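Sun 25 April
Rehearsal room and bench notes, Pristura

Got in before the others to look at the keyboard rig, then stayed through the full run. Writing it all in one place so Citlali Robles has it before she sends the song order to the Pendero people.

Keyboard rig

The hum on the left channel is still there. Swapped the cable from the keyboard to the box, no change. Swapped the box with the spare, no change. Moved the power supply to the other wall outlet and it dropped a lot but didn't go away. Frequency is 60, so it's mains, and I'm fairly sure it comes in through the laptop charger. With the laptop on battery it's gone. The battery won't last a full set with the screen up, so running it that way is only good for the TV spot, where we play two songs and leave.

Ordered an isolator for the longer shows. Until it comes, the laptop gets charged before the set and unplugged at the last minute. Whoever is nearest does it. I've put yellow tape on the charger plug so it doesn't get mixed up with the pedal supplies again.

The sustain pedal squeaks. Oiled the hinge. Still squeaks, a bit lower.

Click track

The old session file for "Pundton" has the click at 69, and that is what we rehearsed to all winter. The single was cut faster than that, and the drummer says he has been dragging the whole band up to record speed by the second chorus and then getting told off by the click. He's right. I listened back to Thursday's recording and you can hear it, the guitars lean forward and then everyone sits back down in the bridge.

Tried three things:

First, record tempo from the top. Chorus feels great, verse feels rushed, and the vocal has no room on the long line.

Second, old tempo for the verse and a step up at the first chorus. Worked on paper. In the room the step was obvious and the bass came in early twice.

Third, no click at all after the intro. Count of eight in the in-ears, the intro loop plays out, and then we're on our own. This was the best by a long way. The loop in the last chorus can't come back in without a click, so I cut it up and put it on the sample pad. Drummer triggers each piece by hand. He missed one on the first pass and got all of them on the second and third.

Going with the third. New session file is saved under the song name with "noclick" at the end. Please don't open the old one. I left it in the folder in case we change our minds before July.

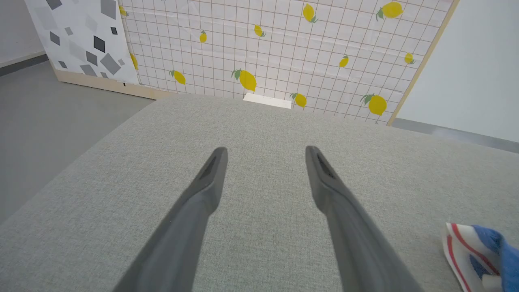 Song order

We have a slot on the Yáñez show, two songs on air and one more that goes online afterward. Their music booker wants the single first and something people know second. Citlali wants the single second, on the grounds that the audience warms up on a song they can sing and the new one gets the better half of it. I don't have a strong view. From the equipment side, the single second is easier, as the tuning change happens in the break while the host is talking, and I can swap the guitar without anyone waiting on me.

For the online one, we ran "Long Porch" and "Salt Road." "Long Porch" has the better ending. "Salt Road" needs the acoustic, one more vocal mic and a stand we'd have to borrow from the studio. I marked "Long Porch" on my sheet. If it changes I need to know the day before.

Both songs run long for the slot. Their limit for the two together leaves us eight seconds over at the moment. We can drop half the outro on the single and be fine. Tried it at the end of the day and it didn't sound chopped. The singer didn't notice until I told her, and then she didn't like it. To be discussed.

Monitors

The in-ear mixes are getting silly. Everybody asks for more of themselves. I pulled all the mixes back to flat and built them up again one at a time with the whole band playing, instead of with each person playing alone. Took most of an hour and there was some complaining. Results:

Vocals: own voice, piano, a bit of kick. Much less guitar than before. She says pitch is easier to find.

Bass: kick, snare, own bass, vocal. He used to have the loop in there as well and took it out himself once the click was gone.

Guitar: still wants everything. Gave him everything, quieter.

Drums: bass and vocal, with the intro loop loud. I put a limiter on this one after the pad sample came through at full level and he pulled both ears out.

Saved as preset 203 on the desk. Preset names are full of junk from the last tour and I didn't have time to clean them up.

Harmony parts

Short pass on the bridge of "Pundton" with just voices and piano. The low part is out of range for the guitarist when he's tired, and he'll be tired by then on any normal night. Bass player took it instead and the guitarist moved up to the middle. It's a better blend. They need to run it a few more times, as the bassist stops playing when he starts singing.

Left over

Isolator, when it arrives: test with laptop charging and the house lights on.

Ask the Yáñez crew whether the keyboard stand can go stage left. Their plot has it behind the drums and my cable doesn't reach.

Two of the wireless packs are showing low signal near the door. Need to walk the room with them and write down where it drops.

New heads for the snare. The current one has a dent you can feel.

Send Citlali the rough recording of the short outro and the long outro, same level, no labels. She can pick.

Sustain pedal, again.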